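4.2 Evaluation in simulation

The grasping policy was trained on 2,192 simulated demonstrations recorded with the Stekero toolkit. Each demonstration consists of a language instruction, the joint positions of the arm and the rendered view from one fixed viewpoint. Table, floor and background materials were drawn at random from the Goltunent texture set, so that the policy could not rely on one particular surface.

For testing we kept back a group of materials that did not appear in training. Strongly patterned tabletops were included on purpose, as our February pilot showed that the object detector often placed box edges along the grain of the wood. A trial was counted as a success if the named object was lifted clear of its support and held until the end of the episode.

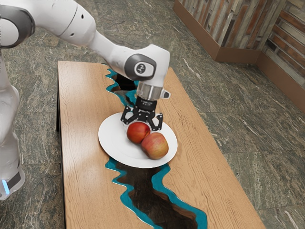
Figure 7. Simulated trial with two apples on a plate, gripper open above the back of the plate. River-style tabletop with turquoise edging.

Touching objects proved harder than the change of surface. With single objects the policy succeeded in 92 per cent of trials on the held-out materials. With two objects in contact the rate fell to 75 per cent. Most of the failures were of one kind - a finger came down on the neighbouring object and pushed both away before the gripper closed.

We repeated the contact trials with the approach angle limited to 30 degrees from vertical, following the Avotiņš variant described in section 3.4. This removed some of the collisions but made grasps near a plate rim less reliable. The limit was therefore left out of the final configuration. Transfer to the real arm in the Mustbridge laboratory is covered in chapter 5.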